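Mamari desk chores, data card

Jad Qudah, last touched 27 November 2022

Hi! I keep this set of recordings and I'm the one who gets the emails, so I wrote the card myself. Mamari is a folder of 178 recordings of two-armed robots working at a table while a person is sitting at it too. The chores are small: clear a notebook away, bring a container closer, put something in a basket. I started it in July after one too many arguments over lunch about whether a robot could tidy a desk while you were still using it (I said no, and I still mostly say no).

What's in the folder

Each recording has its own subfolder with the video, the arm positions and a notes file. The notes are plain text and my spelling in them is bad, sorry. There are 4 tasks, and the task name is the first word of every subfolder name, so you can sort by it. Bavlow is the fetching task, Bhatia is sorting, Cilora is clearing the table, and the last one is just called "wait", where the arms should stay out of the way until the person is done. People laugh at "wait" and then it turns into the one they ask me about most.

You get wrist views and a fixed view. They don't start on the same tick, so please use the time column to line them up and don't trust the row numbers. I lost a whole weekend to that!

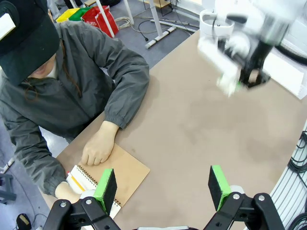 Pencil in hand, paper on the table, arms close by.
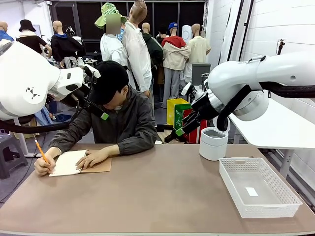
Can a robot clear up a desk while somebody is still working at it?

Only in small pieces so far, and with a person ready to stop it. Picking up a box or a tub that sits by itself goes pretty well. Knowing that a notebook is still in use, or that a hand is going to come back for the pencil, is where things fall apart, and I wouldn't leave any policy I've trained on this set alone with someone's homework.

Known problems

Paper is hard. Thin sheets bend when the fingers close, and a lot of the Cilora attempts end with a crumpled corner and me starting over. I left those in because I think failures are useful, and they're marked "fail" in the notes. If you only want clean runs, filter on that word.

Two subfolders have no arm positions at all. The video is fine, so I kept them, but your loader will choke unless you skip them. Their names end in "noarm".

The wrist views get smeary when the arms move fast. I tried sharpening them and it looked worse, so what you get is the raw video.

Using it

Unzip everything into one place and read the notes for a handful of recordings before you train anything. If you find a mislabeled task, write to me with the subfolder name and I'll fix it in the next upload.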